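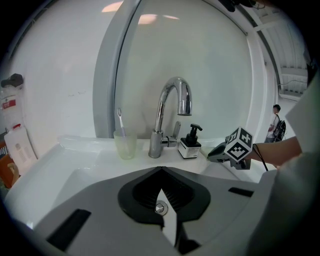
Small sink ledge, what stays out?

skiduletti17
Spent Thursday night clearing my bathroom sink and I love it! I was down to 15 bottles on that ledge (yes, down to). Now I want to keep it that way. What do you all leave out?

Hamisi Lukumay
Good for you! Mine is cup, soap pump, soap dish, done. Wiping takes seconds.

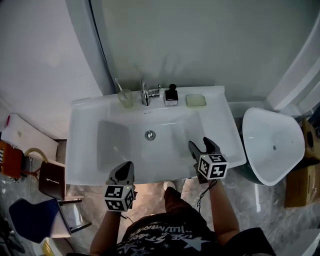
honkanen_h
Soap dishes are where I get off the bus. Bar soap leaves goo under everything, and I scrubbed mine for years. If you must have one, put it near the end of the ledge like the pale yellow one there, well away from the toothbrush cup – at least the drips stay on one side.

Hamisi Lukumay
Disagree! A bar lasts me all of May and the dish rinses clean under the faucet.

wokar100
Team pump. But a square one, they tuck in so nicely next to the faucet.

skiduletti17
OK, pump stays, dish gets a two-week trial. The cup goes on the left, I'm left-handed. Anyone know a good cloth for chrome?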